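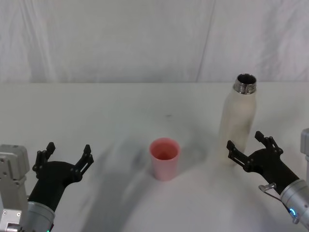 Surely one arm would do, and you'd save yourself half the money and half the swearing? So went the first comment on my last post about the Fekby, from a reader who didn't leave a name, and I've been chewing on it ever since. I had one arm from the same range for most of last year. I liked it a lot. I wouldn't go back!

The Fekby is a two-arm kit sold by Skomton, and mine cost 964 pounds with the grippers included. It came in 13 bags and one very heavy box. The building guide is good up to page 24, where it suddenly assumes you know which way round the wrist goes (I didn't, and I had to take the left one apart again). After that it was a lovely long evening with a pot of tea and a hex key.

What I've been teaching it is pouring. Pink cup, white bottle with the cap off, one gripper for each. With a single arm you can pick up a bottle and tip it, but a light plastic cup goes wandering the moment anything nudges it, and you end up sticking it down with putty. With two you can have one arm steady the cup while the other brings the bottle over, and the whole job starts to look like something a person might do with their own hands.

You teach it by guiding the arms through the job and saving each run. The software wants at least six runs before it will try anything alone, and I'd say give it plenty more than that. I practise with everything empty, then with dry rice. Rice is very forgiving and you can sweep it up. I did one run with water in a moment of great confidence and I'm still finding damp bits of paper.

Things I'm less keen on: the fingers are smooth and could do with more grip on a wide bottle, the fans whine, and the saved runs have names like a wifi password. I tried a set of Fothergill rubber pads on the fingertips and they helped with the cup but came off on the bottle – twice. The Skerkby pads are on order and should be with me in July, so I'll report back.

To the reader who asked, then: yes, one arm is cheaper, and if you only want to move blocks from one tray to another it'll keep you happy for ages. For anything with a lid, a cup or a bag, I'd save up for the pair. Next job is getting the cap back on the bottle.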